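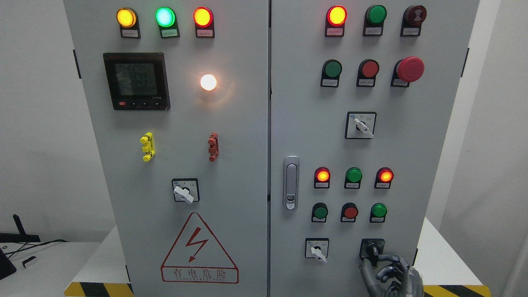
Figure 7. Doors of two neighboring control cabinets at the Fluvcombe site, with indicator lamps, a digital meter and a hazard sticker on the left door.

4.2 Reading the doors

We spent many pleasant hours in front of cabinets like the pair in Figure 7, and we grew rather fond of them. The lamps are what a newcomer looks at first, amber, green and red in a row across the top of the left door, each with a small white label beneath it. Of the 332 doors in the Onau survey, 300 had labels of this kind, though the lettering is often so tiny that the operators we talked with (and they were generous talkers!) told us they go by color and position. The lightning-bolt sticker low on the door was, to our surprise, the thing they remembered best. We return to the rotary switches, which gave people far more trouble, in Section 4.3.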